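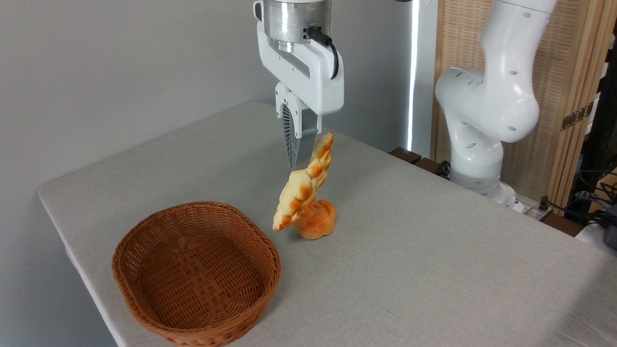

Anyone who buys the Stuteo kit for bakery work should start with the twisted pastries, one reviewer of our first draft told us, and we were glad to take the advice. They are a lovely test!

Figure 3. The gripper holding a twisted pastry over the table, with the wicker basket at lower left.

4.2 Handling soft goods

We ran 183 picks with the kit as supplied by Cernmont, using the standard fingers and the 12 preset grip levels. The lower levels pleased us most, and we kept to them for the buns too.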